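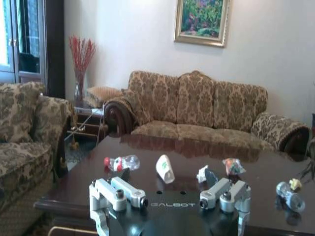

Telter Tabletop: perception and grasp planning for household clearing

Home | Products | Telter | Tabletop module | Docs | Downloads | Contact

Last updated: 14/02/2026

Telter Tabletop is a software package from Kultico for robots that pick up small objects from tables, counters and shelves. It takes in color and depth images, finds the objects that can be picked up, and gives your arm controller a ranked list of grasps. It runs on the robot's own computer or on a machine on the same network. No cloud account is needed.

The package is aimed at teams working in homes and other furnished rooms, where the table may be dark and polished, the sofa behind it patterned, and the things to be collected crushed out of shape. A crumpled clear bottle on varnished wood is a standard case for us. So are a crushed paper cup and a snack wrapper.

What is in the package

Surface finder. Fits the table plane and marks its edge, including curved edges and raised rims. On glossy tops the depth image is often full of holes or shows a false surface below the real one. The surface finder uses the color image and the table outline to fill in the plane, and throws out points that lie below it. Reflections of nearby furniture are handled in the same step.

Object segmenter. Separates each item from the surface and from its neighbors. It does not need a model of the object. Small wads of paper and hard plastic pieces are kept as separate items when they lie close together, down to a gap of 2 mm at normal working distance.

Labeler. Puts each item into one of 22 classes, such as bottle, cup, wrapper, paper and unknown. You can switch the labeler off if you only want to clear the surface and do not sort. Items marked unknown still get grasps unless you tell the planner to skip them.

Grasp planner. Works with two-finger grippers, parallel or linkage type. You supply the finger shape, the stroke and the tip size in a gripper file. The planner returns a pose, an opening width and a closing force limit for each grasp. For thin-walled items such as paper cups and empty bottles it starts with a low force and a wider contact.

Sequencer. Decides which item to take next. By default it starts with items that have free space on both sides and leaves the ones near the table edge until the space around them is clear. You can change the order by class, by distance or by your own cost function.

Wrist cameras

Tabletop supports a camera at the wrist, a fixed camera, or both. With a wrist camera the fingers and mounting plate take up part of the image, usually at the bottom. The self-mask tool removes them. It reads the joint state of the gripper and blanks out the matching pixels, so a finger is never segmented as an item on the table. Run the self-mask calibration again whenever you change the fingertips or move the camera.

If an item is partly hidden by a finger, the planner marks it "occluded" and can ask for a second view before it commits. This adds one short arm move. You can turn it off with the setting second_view: never.

Keep-out zones

Things that belong in the room need to stay there. Vases, cushions, lamps and cords can be covered by a keep-out zone, drawn by hand in the viewer or made from a class list. The arm planner gets each zone as a solid volume. Loose cords are thin and are sometimes missed by depth cameras, so we recommend drawing those zones by hand with a generous margin.

By default, Tabletop only returns grasps for items on the surface you selected. A side table or a seat in view is treated as an obstacle until you select it.

Requirements

Operating system: 64-bit Linux
Memory: 16 GB or more
Graphics: a CUDA-capable card or module
Camera: any registered color and depth camera with a supported driver
Interfaces: ROS 2, Python, C++
Typical planning time: about 200 ms per view with the labeler on
Working distance: 40 cm to arm's reach

Known limits

Fully clear items with no label or cap are found less often than colored ones. Try a second view from a lower angle.

Flat wrappers pressed against the surface may get no grasp at all. The planner reports these as "no contact" and moves on.

Strong light from a window or glass door can wash out one side of a glossy table. Turn on exposure bracketing if your camera has it.

Liquid is not detected. Do not use Tabletop to handle open containers that may be full.

Versions and licensing

Telter Tabletop is sold per robot. The research license includes the viewer, the self-mask tool and the training scripts for adding your own classes. The commercial license adds signed builds and fixes to older releases. Both include the Crabtree log player, which replays a run with the images, masks and chosen grasps side by side. Logs stay on your machine unless you export them.

If you use the Notgate safety monitor, install it first. The Tabletop installer will find it and connect the stop signal. Sites still on the December release should update the gripper files before moving to the current one, as the field for tip size has changed.

To ask for a trial, use the contact form and tell us the arm, the gripper and the camera you have.

Comments (4)

fernhill_lab
Does the self-mask work with linkage fingers that swing as they close? Our old masking script only knew straight sliding ones.

Kultico support
Yes. Set finger_type to linkage and give the pivot positions in the gripper file. There is a template in the docs under Gripper files.

mtk77
Surface finder is much better than what we had on a black lacquer table. Still had to draw the rim by hand in one room. Wrappers are hit and miss for us, mostly the flat ones.

oldsolder
Please add a way to copy keep-out zones between maps. Redrawing the cord zones each time gets old.

Back to top | Products | Docs | Contact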